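Tips for the kitchen table sim - robot club, Girnatach room
Posted by Eero Turunen

Quick list before the April round, I have to pack up the room so no order to this. Most of it came up at the last meeting and half of you had gone for the bus.

Make a copy before you touch anything. Put your initials on the copy. Not "final", not "final2".

Table height. If you changed it, change it in the grasp script too. Same number, both places. Lilta's team lost a whole evening on that one.

Start the arm high. Come down straight over the thing you want, jaws open all the way, then close. Sideways approaches look cool and knock stuff over.

Slow the last bit down. Full speed across the table is fine, then crawl. We use 12 percent for the final drop and nobody has launched anything since.

Small blocks: check your jaw width first. Flat things lying on the table are the hard ones, leave them for last unless your route goes right past.

Odd shapes - grab the plain end. Don't grab across the fiddly part, the contact solver hates it and the piece starts to jitter. If it jitters, let go, go up, wait 2 seconds, try again. Dont keep squeezing.

Tall boxes near the arm base. Add a keep-out zone a bit fatter than the box. The gripper may clear it while the elbow does not. Watch the elbow!

Shadows. If your color finder is picking up the dark patches, raise the brightness cutoff before you start rewriting code. Teh floor tiles can fool it as well, so crop to the tabletop.

Kitchen jobs in general: sort by what's in the way, then by what's easy. Same as clearing a real counter. Big upright stuff blocks your reach so plan around it or move it early.

Camera tilt is fine by the rules. If your view leans, leave it leaning, just redo the calibration. Straightening it by eye and skipping calibration is how you end up grabbing air. 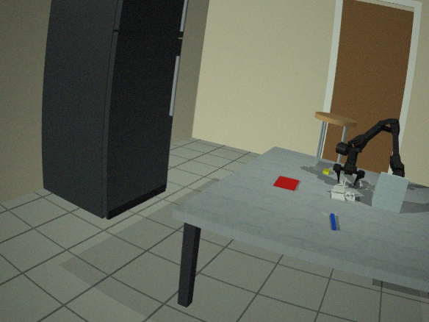
Helmi Vuorinen wrote back to say the slow drop should start higher than most of us have it, a full hand above the piece, and that her group quit using the waypoint recorder altogether because it rounds the wrist angle. She also wants everyone to stop changing the random seed in the shared folder. It is 2,197 for practice runs. Leave it.

Fair on both. I've put the seed in the readme now, top line.

More stuff, from the whiteboard:

Name your objects by color plus shape. "red_flat", "blue_bar". Worklow sorts the list by name and you will thank yourself at midnight. "thing3" helps no one.

Save the log every run, bad ones too. Especially bad ones. Judges ask what went wrong and "it was weird" got us a low mark last time.

Reset the gripper between runs. Open, close, open. Sometimes it keeps the old width after a crash and then your first grasp is off.

Run it on the slow laptop at least once. The competition machines are older than ours. Laaksonen scored 76 at home and then timed out on the day with the same code, pure frame rate.

If the arm folds up on itself going over the back of the table, add one waypoint in the middle, higher than you think. One. Don't add five, it gets jerky and you lose time at each stop.

Doors and fridge are background for this task. Leave their collision on anyway, the full kitchen task later in the season uses it and you'll forget to switch it back.

Stools too. Same thing.

Cleaning up your script: delete the print lines inside the control loop. They slow it down more than you'd expect. One print per grasp is enough.

Real table tips, for when we go back to the hardware arm: wipe the surface, tape down the cable on the left side, and keep drinks on the window sill. Rubber shelf liner from the kitchen drawer works great under light pieces so they don't skate away. Cut it a bit smaller than the work area so the edge doesn't curl up into the gripper. Masking tape for the start marks, pencil on top, peel it off the same night or it leaves gum. Dish soap gets the gum off, mostly.

Chargers go back in the gray bin. Both of them please.

Send me your copy with the log by 9 pm the night before and I'll run it once on the slow machine. If it crashes I'll send the log back with no comments, no time. Helmi is taking questions on calibration, I'm not, I get it wrong half the time myself.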